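Working at Mancuso - Questions We Hear a Lot

We're so glad you're thinking of joining us! Finn Rathjen in the hiring office gets many of the same questions each April, so we've gathered them up for you.

Do I need experience in equipment rental?
Not at all. Plenty of our yard crew came from shops, kitchens and farms, and Hywel Watkins, who now runs the Jirkberg depot, started out washing trailers. We'll teach you the rest, and we'd much sooner you asked twice than guessed once.

How long is the training?
You'll spend 12 days alongside a senior driver or yard lead, and then we sit down together and talk over how it's going. If you'd like a bit longer, just say so.

What will I be given to wear? 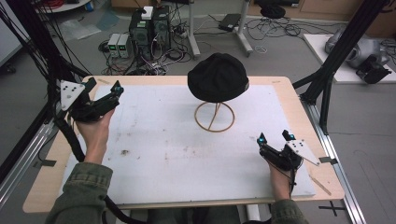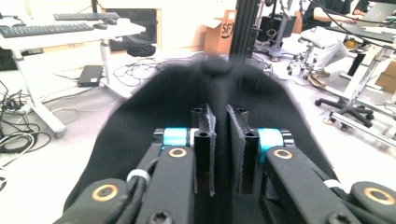

New starters get boots, two pairs of work pants, a rain jacket and a bright vest, all ready for you on your first morning. Winters at the depot are long, so please bring your own warm layers for underneath. A plain black knit beanie like the one on the wire stand is perfectly fine for walking the yard, but it has to come off when the hard hat goes on - Evanthia Kouris in safety can lend you a proper liner if your ears get cold.

What time does the day start?
Yard crew start at 7 in the morning, and drivers a little earlier when there's a long run. There's coffee on before that, and you're very welcome to it.

Can I move to another role later on?
Yes, please do! Talk to your lead or drop in on Thaddeus Begay, who looks after transfers between depots and loves a good chat about where people would like to end up.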